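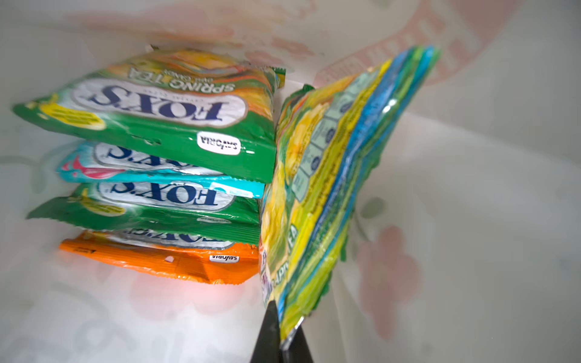 Fox's packets in the white container

Ticket 29, Lilumville gift bags. Opened by Mariann Bodnár: packing list says the mix is right. I doubt it.
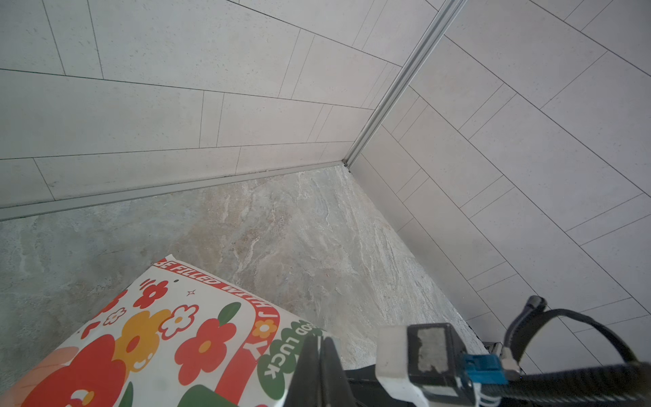 Dimas Lau blames the Quaye delivery. Maybe, but I want the carton label before I sign off on that.

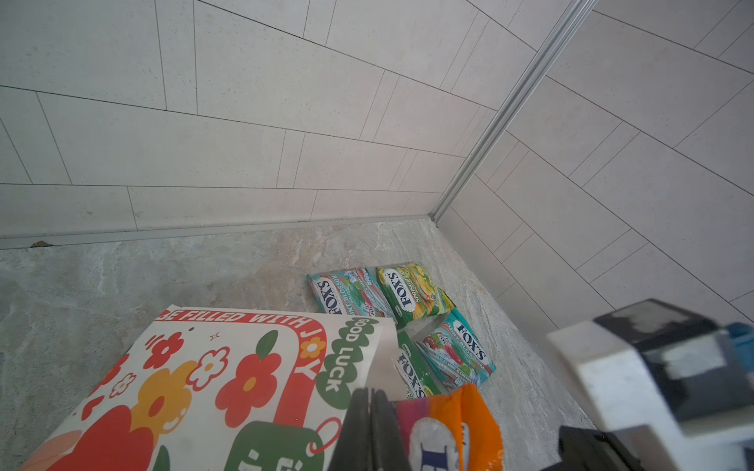 Four Fox's bags on the floor, next to the "BE FILLED WITH JOY" bag

Dimas says the list is fine for 14 orders. Checked against which version?

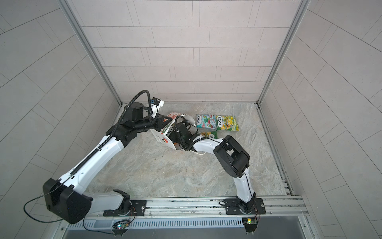 Status
Open. Waiting on Quaye.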